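How to Get Laundry From the Washer to the Drawer Without Losing a Weekend

Posted 26 May 2019, filed under Household, Clothes, Things I Should Have Learned Sooner

I have owned a washing machine for long enough to have no excuse. For most of that time my system was as follows: wash everything on Saturday, forget it until Monday, wash it again, and then live out of the basket until the basket was empty. The drawers stayed in excellent condition. They were hardly used.

What follows is the system that replaced it. It takes one basket, one flat surface and a mild change of attitude.

What you need

A washer, obviously. Mine is a Gikeo front-loader that came with the apartment and plays a little song when it finishes, eleven notes too many.

A basket with straight sides. Round hampers are fine for dirty clothes, which have no shape to protect. Clean folded clothes want a rectangle. Wicker is good if the weave is smooth on the inside. Run a pair of old tights around it before you buy, and if the salesperson stares, run them around again.

Somewhere to fold. A table, a bed, the top of a dresser. I use a Cistonura folding table that wobbles on one corner and has a Jelínek beer mat under the short leg. Any beer mat will do.

A drying rack or a dryer. I'm going to assume you already have opinions on this and leave you to them.

Step 1: Sort by where it ends up

Everybody knows to separate darks from lights. Fine, do that. Then, within each load, try to wash things that live in the same drawer or at least the same room. A load made up of one person's shirts folds in a few minutes. A load made up of four people's everything, plus a bath mat, is a custody hearing.

Check the pockets. I have washed a bus pass, a grocery list and a tissue, and the tissue did the most damage by far.

Step 2: Underfill the drum

You should be able to get your hand in above the clothes without a struggle. I know there's room for one more pair of jeans. There is always room for one more pair of jeans, and then the whole load comes out with creases you could file papers in.

Button-up shirts go in unbuttoned, with the collars flat. T-shirts with printing on them go in inside out.

Step 3: Empty it when it stops

This is the entire secret and I resent how well it works. When the machine sings, get up. Take things out one at a time and give each a hard snap by the shoulders or the waistband. Half of your ironing is gone right there.

Reach all the way around the drum before you close the door. Socks cling to the top, where you'd never think to look, and they will wait there to turn your next white load a shy pink. Pull back the rubber gasket too. That's where the other sock is.

Step 4: Dry it, then fold it the same day

Clothes should be fully dry before they're folded. Feel the seams, the waistbands and the underside of the collar, which lag behind everything else. A shirt folded slightly damp will smell like a basement by Wednesday.

Folding a shirt so it stays folded: button the top button and one in the middle. Lay it face down. Bring one side in toward the center, lay the sleeve straight down along it, then do the same on the other side. You now have a long strip with a collar at one end. For a drawer, fold the strip up in thirds. For a quick trip down the hall, you can leave it long.

Sweaters and sweatshirts get the same treatment minus the buttons. Anything soft and shapeless, such as pajama pants or gym shorts, can be folded in half and rolled. Purists will tell you rolling stretches the fabric. Purists are welcome to come over and do my pajama pants.
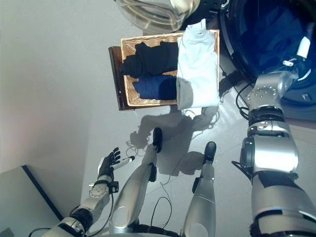

Do dark and light clothes need separate baskets once they're folded?

Clean, dry clothes can share one basket without any trouble. Color transfer is mostly a problem of water and heat, so the sorting that matters happens before the wash. The one thing I'd keep apart is brand new dark denim, which can rub off on pale fabric even when it's dry.

Step 5: Pack the basket in the order you'll unpack it

Put the folded things side by side where you can, instead of building a tower. Towers look impressive until the first doorway. If you do need a second layer, the heavy items go on the bottom and the shirts go on top, and you carry the thing level, like a casserole.

Group by drawer. If you walk into the bedroom and the first thing in reach belongs in the bathroom, you'll set it on the chair. I don't need to tell you about the chair.

A long shirt can hang over the rim a little. It will survive the trip.

Step 6: Put it away

I've given this its own step because for years I considered it optional. The basket is a vehicle. Once clothes have been parked in it overnight, you will start dressing from it, and by the end of the week the clean things and the nearly clean things will have formed an alliance.

What helped me was making the basket needed elsewhere. I own exactly one for clean laundry, so the next load can't come out until the last one has gone in the drawers. It's blackmail, but I've responded well to it.

A few leftover notes

Dust your basket. Wicker collects lint in the weave, and an old paintbrush gets it out faster than a vacuum. If it's really grubby, wipe it with a barely damp cloth and let it dry in the open before it goes back to work.

If the bottom snags, line it with a pillowcase. I tried a fitted liner from Gumurport and it was very handsome and slid around like an egg.

Leave the washer door open between loads so the drum can air out, unless you have small children or a cat with ambitions. Wipe the gasket while you're there. In March I skipped this for two weeks and spent a Sunday learning about vinegar.

Single socks get one month in a bag on the back of the closet door. After that they're dust cloths. I've been asked if this is harsh, and I'd point out that they had a month.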